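Monthly Cell Inspection Checklist - Two-Arm Mobile Handling Unit
Rullwood Shared Floor, kitting corner
Revision 20. Completed 2023-02-13. Boxes marked OK, NO or N/A. Comments are mine unless someone has written underneath.

I fill this in the same way every month and I will say again that a row of OKs proves very little. Read the comments. If you only have time for the column of ticks, you are wasting yours and mine.

SECTION A. BEFORE POWER

A1. Emergency stop within reach of the person watching. OK
Comment: Pressed and reset. The form asks for one press. I did it with the arms loaded as well, which the form does not ask for and should.

A2. Written task description matches the task being run. NO
Comment: The sheet says "transfer of light goods." Goods is a word that covers everything from a foam block to a car battery. The Stedico risk sheet we copied this from has a line for weight, a line for shape and a line for grip surface. We left all three out when we made our version. Put them back.

A3. Floor clear of loose material within arm reach. NO
Comment: Packing film gets left where the bins are filled. I have marked this NO for months. Film under a bin lets the bin slide on carpet, and then every taught position is off by however far it slid.

A4. Cables on the arms secured along their length. NO
Comment: The supplier's guide accepts a service loop. It does not say how big. My view is that any loop that can swing wide of the forearm is too big, whatever the guide says. Check it with the arm low over a bin, where it matters.

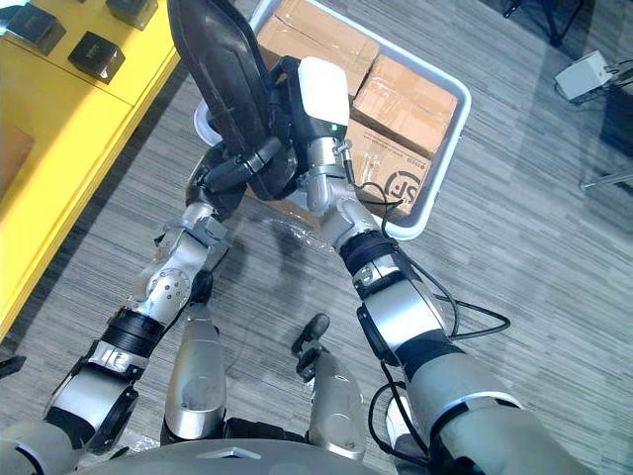 Panyasiri: I disagree with marking A4 as a NO. If you tie the cable down tight it will fail at the wrist inside a year, and then you have a dead gripper holding a part over somebody's foot. The standard wants no snag hazard, it does not want no slack. Please change it to OK with a note.

Reply: Not changing it. I agree about the wrist. Show me a measured loop with the arm at full reach and I will sign it. "It has been fine so far" is what people write before the accident form.

SECTION B. PICK AND PLACE

B1. Grip force set for the part and written down. NO
Comment: Set, yes. Written down, no. The value on the controller is 151 and the value on the sheet is 90. One of them is right, or neither. Nobody could tell me which units the sheet uses.

B2. Both arms tested for arm-to-arm contact. OK
Comment: Tested at low speed only. The software limit is supposed to keep the hands apart. I would like to see it do that at working speed before I believe it, and I would like the test repeated after every software update - at present it is done after installation and then never.

B3. Receiving bin stable and not filled past the rim. NO
Comment: The rule says contents stay below the rim. Laying parts across the top of boxes that already come up nearly level with it breaks that rule, however neat the row is. It also hides the boxes from the head camera. If the bin is full, use a second bin.

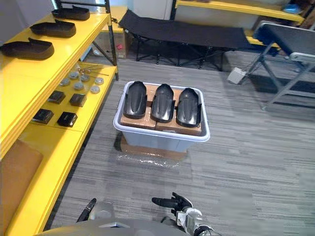 The same rule should apply to shelves, and our checklist has no line for them at all. A part set down with its end over the edge of a shelf is a dropped part waiting for a bump. I have asked for a B3a. Until it is printed, write it in by hand.

B4. Dropped part procedure known to operator. OK
Comment: Asked, and got the right answer: stop, wait for standstill, then reach in. I have also watched people skip the middle step when they think I have gone to lunch.

SECTION C. PEOPLE AND SPACE

C1. Watching position marked on floor. NO
Comment: The tape went in June when the floor was cleaned. It has not been replaced. "Everyone knows where to stand" is not a marking.

C2. Walking route does not cross arm reach. OK
Comment: Just. Furniture moves around in that room and the route moves with it. Recheck before each shift.

C3. Hand-over of the cell between users recorded. NO
Comment: Form 1593 exists for this. The folder was empty.
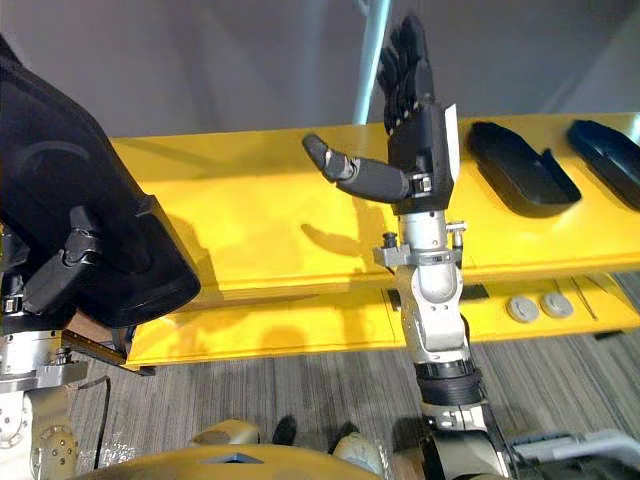

C4. Reach test over table edge, one arm loaded. NO
Comment: Our test uses a small cube held over the middle of the table, the easiest case there is. Groridari's practice note asks for the largest part in the job, held where it would fall furthest, and I think they have that right. A big black piece tilted out over the near edge, with the fingers wrapped around its lower edge only, is a far harder hold than any cube. Test that. The free hand also needs a defined rest position in the test. Standing open over the table is acceptable to me if it is written down, and it isn't.

SECTION D. SIGN-OFF

D1. All NO items from last inspection closed. NO
Comment: A3 and B1 carried over again.

D2. Cell may continue in use. YES, at reduced speed, with one person watching and nothing else to do.
Comment: I can live with reduced speed. I don't have much faith in it staying reduced. Lock the setting and give the key to the shift lead.

D3. Next inspection: four weeks, or on the day of any software update, whichever comes first.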